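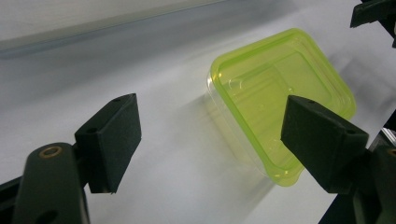
Lime green, rounded corners, not mine

Tub etiquette: do you send it back empty?
Kitchen Table > General Chat > Food and Neighbours
Started January 2022

marrowfat
Right, a question for the sensible people of this board, and also for Pilchard.

I am in possession of the green tub at the top of the page. It came to me before Christmas from the woman two doors up, full of stuffed vine leaves, and they were so good I ate them standing up with my coat on. Her name is Loukia Stamatopoulos and we had until then exchanged only remarks about bins.

My mother's rule was that you wash a thing and take it back the same week. My husband's family's rule is that any tub which crosses the threshold is now a resident. Meanwhile a colleague has told me that where Loukia comes from it's rude to return a dish empty, and I should be putting something in it. I can't cook anything that stands up to those vine leaves. I can do a decent flapjack and a very brown stew.

So: back empty, back full, or move house?

Dunnock_on_toast
Full. Always full. My gran would have sent back a thimble with a raisin in it.

Pilchard
Empty and clean. If you put something in it she has to send something back in it, and then you're in a relationship. I've been swapping a dish with the man opposite for 13 years because somebody made a crumble in a weak moment, and neither of us likes the other's cooking.

marrowfat
How do you know he doesn't like yours?

Pilchard
He told me. We'd had a sherry.

Tessellate
I lived in Lonari for a while, teaching, and the not-empty thing was taken quite seriously by the older people on our lane. It didn't need to be cooking though. I once got a plate back with lemons on it and another time a handful of walnuts wrapped in a paper bag from the Chatzigeorgiou bakery. Nobody is marking you. A few flapjacks would be lovely.

Dunnock_on_toast
Lemons would be good if you live somewhere lemons grow. In Stockport it looks as though you've been to the Co-op and panicked.

marrowfat
I could run to a lemon. Would one lemon be insulting?

Old Mrs Grebe
One lemon is a threat.

fennel_of_doom
I'm with Pilchard and I don't care who knows it. The whole business of plastic tubs has got out of hand. When people lent a proper dish, with flowers on it, you knew it was somebody's wedding present and you got it back to them before they noticed. A tub is different. It's got no face. I've a cupboard full of the things and I could not tell you which of them I paid for.

Tessellate
But that one at the top is hardly faceless. It's bright green.

fennel_of_doom
It's brightly faceless.

Kipperling
Can I ask the important question which everybody has danced past? Is it a good tub? Because there are tubs and tubs. If it's a takeaway tub, keep it, she won't want it. If it's one of those Holtik ones with the seal, she'll be lying awake.

marrowfat
There's nothing on it I'd recognise as a name. It's see-through and square-ish with steps going down inside, like a very small swimming pool. Feels solid enough. My husband says it looks like a Cirnen but he says that about everything, having once bought a set of Cirnen and never recovered.

Kipperling
I had Cirnen. The lids went to live with Jesus in the first year.

Old Mrs Grebe
Lids don't get lost. They're put away by men.

Pilchard
I resent that. I put lids away in a perfectly logical place and my wife moves them.

Old Mrs Grebe
Where is the perfectly logical place?

Pilchard
On top of the boiler.

GarethInTheShed
Boring practical answer, feel free to skip. If it had oil in it (vine leaves, so yes), a quick going-over in the bowl won't shift it and it'll feel greasy when she takes it off you. Hot water, plenty of washing-up liquid, leave it standing, then do it again. For smells, a spoonful of bicarb with warm water, overnight. Don't use the scratchy side of the sponge on clear plastic, it goes cloudy and never comes back. And let it dry with the lid off. A tub handed over shut and damp smells like a swimming bag by teatime.

marrowfat
Thank you Gareth. I've done it twice and now it's cleaner than anything I own, which makes it easier to spot in the cupboard and harder to ignore.
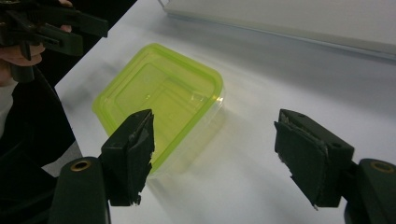 Same green, from above at an angle. The bumps in the middle are moulded in

Dunnock_on_toast
Oh I like that. I'd be tempted to keep it.

fennel_of_doom
And there it is. That's how it starts. You "like" it, it holds exactly one portion of soup, and by February you're telling people you bought it.

Tessellate
I do think there's something a bit grand about deciding not to return it full because of where it might lead. Where it might lead is that you know your neighbour. That was the whole idea of the vine leaves.

Pilchard
With respect, you've not eaten what comes over the road to me. There was a thing at Easter with prunes.

Tessellate
So tell him you don't like prunes.

Pilchard
After 13 years? It'd kill him.

Old Mrs Grebe
He told YOU over a sherry and you seem to have pulled through.

Kipperling
Going back to whether it's rude to hand it back empty. My in-laws are Polish and my best friend's family is from Kerala and both of them do the not-empty thing, and so did my nan in Barrow, with no foreign influences whatsoever apart from a Manxman. I think it used to be ordinary everywhere and then we all got freezers.

GarethInTheShed
Don't see what freezers have to do with it.

Kipperling
You used to have too much of a thing and have to give it away before it went off. Now you have too much of a thing and you put it in a 2 litre ice cream tub and find it after the next election.

GarethInTheShed
I withdraw my remark. I've got one in there marked "orange".

Dunnock_on_toast
Orange what?

GarethInTheShed
It could be soup. It could be a cake I made for my sister. There's only one way to find out and I'm not ready.

fennel_of_doom
Label your tubs. Masking tape and a biro. A roll was 95p last time I bought one and it has saved my marriage from at least two curries that were really rhubarb.

marrowfat
Masking tape on the green one would be a crime, it'd leave that sticky ghost.

fennel_of_doom
Not if you take it off before it goes in the freezer and put it on again after, which I accept defeats the purpose.

Modge (moderator)
Gentle reminder that labels have their own thread. It has 3,219 replies and some people there have stopped speaking. Please don't start it up in here.

Tessellate
marrowfat, what did you decide?

marrowfat
Flapjack. I cut it small so it would sit in the tub and look deliberate, and I put greaseproof paper round it. I took it up this morning. She opened the door in an apron and looked at the tub and then at me and said, "You washed it." I said yes. She said she'd thought I was the sort who kept them.

Pilchard
Ha!

Dunnock_on_toast
But did she like the flapjack?

marrowfat
Don't know yet. She said golden syrup was for children, and then took a piece and shut the door. Then she opened it again and asked what my husband eats.

Pilchard
You're done for. Clear a shelf.

Old Mrs Grebe
What does your husband eat?

marrowfat
Everything except aubergine, so I said everything.

Tessellate
Oh no.

Kipperling
It'll be aubergine by the weekend.

GarethInTheShed
Same washing instructions, by the way. Aubergine soaks up oil like nobody's business so leave it standing a good while. And can anybody tell me if cake goes see-through when it's been frozen too long, or does that make it soup?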